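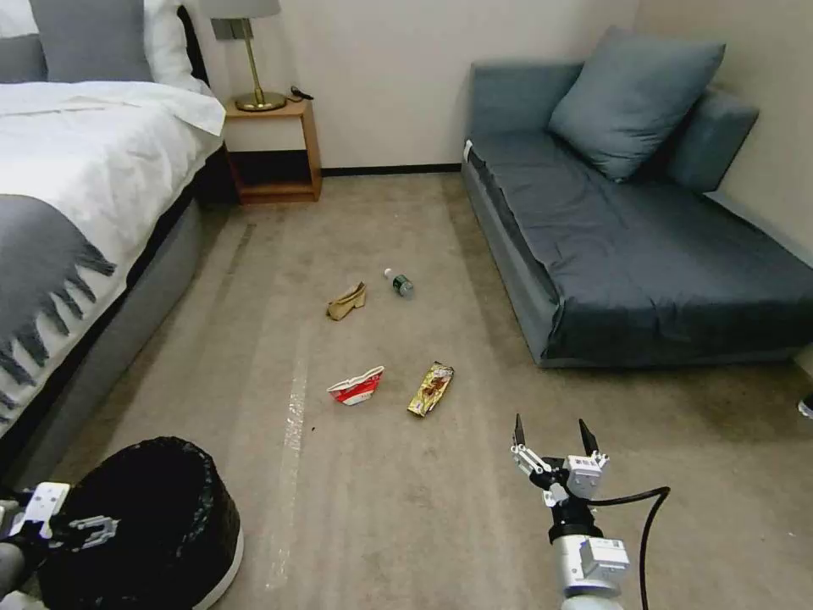

# Open Day at Tenenix: Site Visit Report

Course project, Introduction to Service Automation

## Why we went

Our project asks whether a household robot could take over the small jobs in a short-stay apartment. We had read plenty about this and seen nothing. When Tenenix announced an open day in July, our group signed up, mostly for the demonstration and partly for the lunch.

The lunch was sandwiches. The rest of this report is about the demonstration.

## The site

Tenenix rents the second floor of the Jernitz building. A corridor of offices leads to a furnished room called Bisero, after a hotel that one of the founders once disliked. It has a made-up bed, a nightstand with a lamp, a low blue sofa, and wall-to-wall carpet. Several of us live in worse.

Visitors stood in the doorway behind a rope and watched the robot's own view on a monitor in the corridor. The task was litter pickup: four pieces on the carpet, one black bin with a bag in it, two arms with a gripper each. The litter was a crumpled tan paper thing, a small water bottle on its side, a torn red-and-white snack package and a gold wrapper. It looked like the end of a modest party.

## What we saw

The session we attended began at 2 in the afternoon. The robot started with the bottle and got it into the bin on the first try, to applause. The snack package took three attempts. The robot closed on the carpet next to it, lifted nothing, and carried the nothing to the bin with great care. On the next attempt it noticed.

The wrapper was the hard one. Flat, shiny items give the depth estimate trouble, according to our guide, and the gripper has to come in at a shallow angle to get under an edge. It managed by pinching a corner. The paper item went in last and bounced off the rim once.

The whole room took 226 seconds. One member of our group estimated she could do it in ten, and was asked by another member why, in that case, their kitchen looks the way it does.

## Questions we asked

**How much practice has it had?** The guide said 606 recorded pickups in Bisero, with more than 50 kinds of litter. Most were done by a person steering the arms.

**Does it know what isn't litter?** Sometimes. A throw pillow has been safe so far. A sock was once binned and has not been replaced.

**What happens when the bin is full?** A person empties it. Our guide seemed to feel this was a fair division of labor.

## How this changes our project

We had planned to compare cleaning times. After the visit we think failed grasps are a better measure, and we will use the Taheri scoring sheet from week two of the course, with one added column for "closed on carpet." We are also dropping bed making from our list of tasks. We asked about it, and the guide laughed for longer than was polite.

Still to do: write to Tenenix for permission to use their grasp numbers, and return the visitor badge that came home in somebody's backpack.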